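Small doors, old glass: an afternoon with Rosine Gautier

Rosine Gautier repairs cabinet doors. She does not make the cabinets, and she says this to every customer on the phone, so that they don't arrive with a full wardrobe in a van. Her workshop in Porkbridge has one long room and a smaller one at the back where the varnish is kept.

She learned the work from Thierry Collet, who had the shop before her. "Thierry let me sand for 3 months before I could touch a hinge," she says. "I was angry then. Now I think it was a little too short."

Most of the doors that come to her are from display cabinets and kitchen cupboards, with a panel in a wooden frame. People usually believe that the panel is the problem. "They tell me the glass is moving. Very often the glass is fine, and it is the frame that has opened at the corner. So I look first at the stile - the upright piece - and I feel with my thumb if the joint is still closed."
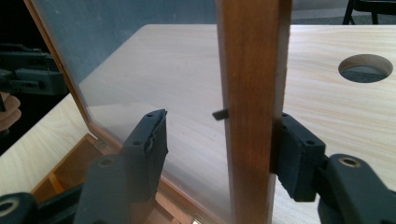
The catch is the next thing she checks. In her opinion many people bend it when they are in a hurry, and then they push the door harder each year. "A catch costs very little. I had a customer, Madame Rey, who kept her door shut with a folded card for 15 years. She wanted the card back when I finished."

I asked if she prefers real glass to acrylic. She took some time to answer. Acrylic is lighter and kinder to old hinges, she says, but it scratches when you clean it with a dry cloth. For a house with small children she will propose it. For herself she would take glass.

She charges 50 for a simple door and does not take more than 20 in a month. In June she closes, and the varnish room gets a new coat of paint, always the same gray.

Before I left she gave me some advice for my own kitchen. "Open the door by the frame, never by the glass. And if it makes a noise, don't put oil immediately. Look at the screws first."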